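Drurel laundry service for older residents will continue until August

The town of Drurel will keep its home laundry service for older residents for at least three more months. The decision was announced on 4th May, after a meeting in the town hall which lasted almost until midnight.

The service started two years ago as a small trial. It collects clothes, bed sheets and towels from people who cannot easily wash them at home, and brings them back clean and folded. At present 80 households use it. Most of them are in the old part of the town, where many apartments are on the upper floors and the buildings have no elevator.

The trial money from the region was finished this spring, and many families were afraid that the service would stop without any warning. Now the town will pay for it from its own budget until the end of August. What will happen after this date is not decided yet.

"I am glad, but I am not completely calm," said Esperanza Esposito, who uses the service for her mother. "Three months pass quickly. My mother is 91 and she cannot learn a new system every season."

Mrs. Esposito lives in another town and visits on weekends. Before the service existed, she took the laundry home with her in the car and brought it back the next week. She told the meeting that she did this for almost four years.

The washing is done by Marchetti, a family laundry on the road to the railroad station. The company normally works for hotels and restaurants, and it had to change some of its habits for private customers. Hotel sheets are all the same, but clothes from a home are different in every bag. In the first months there were complaints about lost socks and about a wool sweater that came back much too small. The company paid for the sweater and began to put a numbered label in each bag.

Small items are still the most difficult part of the work, according to Yolanda Szabo, who is responsible for the folding room at Marchetti. Napkins, handkerchiefs and little cloths are easily left inside a pillowcase or a sleeve. Her team now sorts these pieces first, before anything large is put on the table.

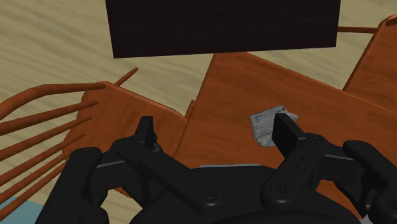
A small white cloth on a wooden tabletop.

Last year the laundry handled 1,592 bags from the Drurel service. Amos Brannigan, who prepared the report for the town, said that the number was higher than expected, mainly in winter. He also said that the cost of each bag went down after the collection route was changed. The van now goes to the north side in the morning and to the old town in the afternoon, and it does not cross the river four times a day as before.

Users pay a small part of the price themselves. This part will stay the same until August. The meeting also discussed a higher price for those who send more than one bag a week, but several speakers were against it. They said that people who are ill in bed need clean sheets more often, and they should not pay more for this reason.

Another question was how to order a collection. Since last fall it is possible to use the Fludico app, but only 29 households do it regularly. The others call by telephone, and in the morning the line is often busy. Bushra Bajwa, who answers the calls, asked the town for a second person at the desk. She explained that a call is sometimes long, for the reason that the caller has not spoken with anybody else on that day.

"I do not want to hurry them," she said. "But then the next person waits."

The town did not promise a second person. It agreed to open the telephone line one hour earlier, at eight in the morning, and to test this during the coming weeks.

Tavion Ostrowski, who led the meeting, said that the town will now look for a longer contract. Marchetti has said it is interested, but other laundries can also make an offer. One condition will be that the clothes come back within three days. Some residents own only a few sets of bed linen, and they asked for this point very clearly.

New users can still register at the town hall, on the ground floor, or by telephone. A letter from a doctor is not necessary. Those who are already registered do not need to do anything, and their collection day stays the same.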